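The Case for Testing Grippers on Unequal Objects
Last updated: 27 September 2023
2 min read

Procurement teams comparing grippers still rely too heavily on payload tables. A table records what a jaw can hold under fixed conditions. It says little about how two fingers behave when the next item is a different size from the last.

At Clurkthorpe, our position is that every comparison should include a mixed set of ordinary objects on an ordinary surface. Fruit serves the purpose well. It is cheap, it varies, and it shows damage that a steel test block will not.
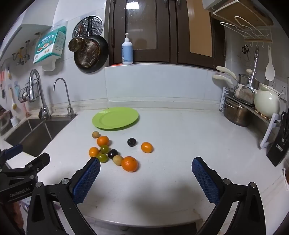

Hand-held gripper with textured blue finger pads, jaws open, at a counter set with mandarins, plums and smaller fruits.

Aivar Mets has objected that such trials are hard to repeat, and the objection deserves a serious answer. Sizes should be recorded before each run, and every device should receive the same 30 attempts per item. Failed approaches must be reported along with dropped fruit.

The Jalali protocol meets the first of these conditions but leaves out the second. We urge its authors to correct this before the November revision. Buyers are entitled to know how often a finger pad closed on nothing.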